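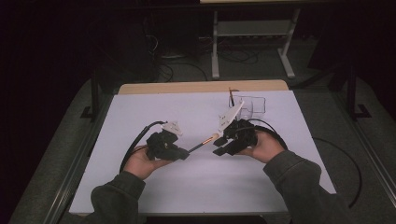
Figure 4. Passing a pen between the two hand-held grippers over the white work surface.

4.2 Handover trials

The grippers were built in the shared workshop at Brudthorpe from the Nidier plans, with changes to the finger mounts by Farzana Farooqui. The plans claim that a pair can be put together and used by anyone with basic tools. We doubt the second half of that claim. Passing a pen from one gripper to the other (Figure 4) looks simple, yet both operators had practiced for days before any trial was counted. Of 405 handovers, 108 ended in a drop or a second try, and most of those came from the operator who had not built the device.

Nkuna reads this as a training effect that will fade. It may be, but 30 of the failures fell in the last session, when it should have been weakest. A thin pen is also a kind test. We would not extend these results to heavier or softer objects, and the low parts cost says little about the hours spent refitting fingers.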